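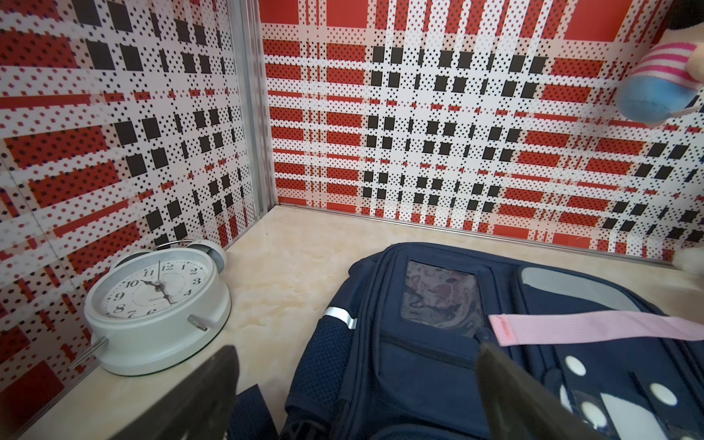 The Flornwood Night Ride leaves the old railway station at 7 pm on the second Thursday in November, and this year 200 riders have signed up. The route is 45 kilometres, mostly rail trail, with a stretch of gravel past the Shimada orchard that catches people on skinny tyres. Entry is $100 for a family or a team, and the money goes to the palliative care rooms at the district hospital.

Lenuța Grecu started the ride after her father spent his last winter there. The rooms had no fold-out beds then, so relatives slept in chairs. The first two rides paid for beds. Last year's money went on a covered courtyard, where patients can be wheeled outside in any weather.

"People think it's a race and it isn't," Grecu says. "We had a bloke stop for a pie at Tokamo and finish after midnight. He still got his sausage."

Su-chen Ho and Hsiu-ying Chou will run the drinks stop at the Dokidel bridge again. Riders need a front and a rear light, and anyone without both will be turned back at the start. Children under 12 can do the short loop with an adult, turning around at the bridge.

Rutilio Bañuelos, who marks the course, spent last weekend clearing branches from the cutting near the golf club. The council has graded the worst of the gravel but the cattle grid is still rough, and he suggests walking it.

Parking is at the showground. The station car park will be closed from 4 pm.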